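Dark laundry, part two: sorting, bins and folding surface

Posted in October. Filed under: house, laundry

The first part covered washing. This one covers what happens between the dryer door and the drawer, where I lose most of the time. I rebuilt the process over the summer after moving to the apartment on Platow Street, where the laundry room is down two flights and the machines are shared. The old method (carry everything up, drop it on the bed, fold whatever is on top) did not survive the stairs.

Wash settings, for reference, are unchanged. Darks go in cold, inside out, with liquid detergent. The shared machine runs a 60 minute cycle whether you want it or not. I take knits out of the dryer after 20 minutes and leave the rest in for a second run. Drying knits longer produces a hard crease at whatever fold they happened to be lying on, and that crease will still be there after a week in a drawer.

Sorting

I used to sort by owner. I now sort by color before the wash and by fold type after it. Fold types are: flat (T-shirts, long sleeves, sweatshirts), halved (pants, shorts), rolled (anything thin and slippery), and paired (socks). Towels have their own load and their own post.

The problem in a dark load is telling black from navy from charcoal. Under the warm bulb in the old bedroom I got this wrong constantly, mostly with socks. Two changes fixed it. I replaced the bulb over the folding surface with a neutral white one, and I stopped using dark containers. A black sock at the bottom of a charcoal fabric hamper is invisible. I found one in the Ferby hamper when I finally threw that hamper out, and it had lost its partner at least a year earlier.

Bins

Current setup is rigid plastic bins, open top, no lid, light or bright colors. Requirements in order of importance:

Thick rim. It is the handle. Cut-out handles catch on drawstrings and bra hooks, and they crack at the corners first.

Rounded inside corners. Lint collects in square ones and has to be picked out with a fingernail.

Rectangular footprint. Round baskets waste the corner of any table and roll a little on the stairs when set down badly.

Solid sides. Vented sides let sock toes through. They also let damp clothes breathe, so this is a tradeoff. My clothes go in dry and I take the solid sides.

I tried a collapsible model from Nazari for two months. It folds to nothing and stores behind the door, and the walls give way when you lean on them to pull out something from the bottom. Returned it.

Do not fill a bin above the rim if it is going on stairs. On the flat I ignore this rule.

Folding surface

The bed is a poor place to fold. It is too low, it is soft, and the fabric underneath grips the fabric on top, so a shirt that has been smoothed on one side is pulled crooked when you turn it. A hard, smooth top at counter height is better in every respect I can think of. Mine is a secondhand Canbridge utility table raised on blocks. Any kitchen counter will do the same job if it is wiped down and dry.

Depth matters more than width. A long garment has to be laid out once at full length before the first fold, and if the surface is too shallow one end drops over the front. A short overhang is harmless. A long one has enough weight to drag the rest with it, particularly on a slick top, and then you are folding and holding at the same time.

Marjan Mohammadi wrote to me after part one and asked why I don't use a folding board. I own one. It gives very uniform T-shirts and is no use for anything with a hood, and switching between board and no board costs more than it saves in a mixed load. If you have 300 identical shirts to get through, buy the board.

Sequence

Bin to the back of the surface, on the side of your weaker hand. Work area in the center. Finished stack on the other side.

Take one piece. Do not dig for matching pieces. Find the far end, usually the one that has bunched up, and pull it out before touching the near end. Smooth along the length, then across. Side seams first, then the hem. Turn over only if there is a print you care about protecting – I fold prints inward, so I do turn those.

Socks last. Everything else will shed one or two of them on the way. 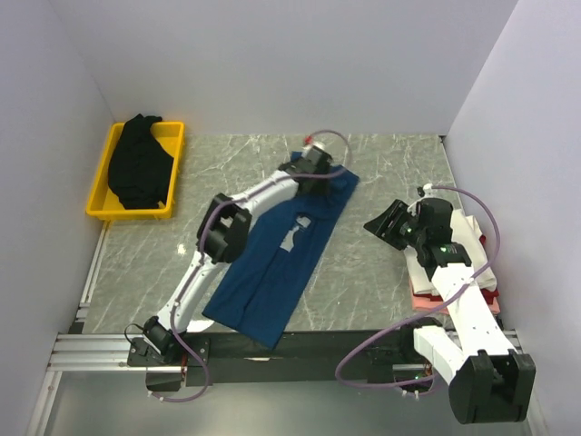
Orientation is the step I still get wrong with dark garments, and I have started relying on whatever light-colored detail the piece has. Plain navy gives you very little to read when it is twisted: a lengthwise line in it could be a seam or only a crease, and you have to get hold of it to find out. The blue piece lying across the marbled top has an irregular patch of white near the middle, partly interrupted by the folds, and I would open the cloth there first, then go after the bunched far end. The near end is already straight, apart from hanging over the front. Black on yellow in the bin behind it is the contrast I was arguing for under Bins. Part three will be drawers, once I have measured them.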